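The Inventory at Killey

The lodging house at Killey kept its linen by a system, and the system had rules. Each cloth was entered by type, by edge and by any lettering. Colour was entered last, as the previous clerk had held that colour was the least reliable property of a cloth after its three hundredth wash.

I took over the post in June. The handover note ran to 8 pages, 7 of which concerned folding. The remaining page concerned the orange cloth.

The orange cloth had come with the contents of the Navarrete, a hotel further up the coast which had closed and sold its stock in mixed lots. It was printed with the letter H in off-white, in a heavy type with square feet. The letters were of different sizes and leaned at different angles. There was no H in Navarrete, nor in the name of the town, nor in the name of any supplier on the invoice. The note recorded this and left the next line blank.

Procedure required that a cloth of unknown origin be laid flat, compared with others of known origin, and entered under the nearest match. I began at 3 in the afternoon, when the light in the linen room was adequate. The table was already covered, and I put the orange cloth on top of what was there. Then I fetched the grey one from the shelf marked Muvham, for comparison of the edges.
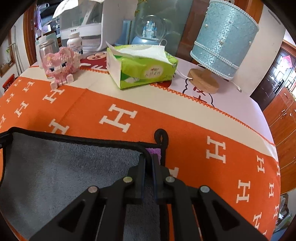 The grey cloth was plush, with a short pile that showed lighter wherever the nap had been brushed. Its edge was bound in thick black and carried a small loop for hanging. The orange cloth had a cream band and a zigzag of orange stitching. The two edges had nothing in common, and I entered the result as negative.

I then consulted the Buna ledger. Buna was the laundry that had served both houses, and its ledger listed every article received, with a mark for the owner. Killey was K. The Navarrete was N, underlined. On a page near the back there was a column headed H, with roughly 300 entries running down it in the same small hand. It gave no address and no charges. Against each entry, in the space for the date of return, someone had written "kept".

I read the column twice. The articles were ordinary: sheets, hand towels, a bolster case, one christening shawl. The last entry was for a cloth, orange, lettered.

The handover note made no provision for this. A cloth could be owned, lent, condemned or lost, and there was a code for each. I considered "lost" and rejected it, as the article was on the table in front of me. I considered "lent" and could not name the lender.

By 7 the light had gone from the window. I folded the orange cloth by the method given for printed goods, letters inward, and placed it on a shelf that had no label. I cut a label from card, wrote a single H on it and pinned it to the wood.

On the blank line in the note I wrote: see ledger, final column. Then I returned the grey cloth to the Muvham shelf, hung the key on its hook and went down to supper.

In the morning there was a second cloth on the new shelf, folded, with the letters inward. I entered it by type and by edge.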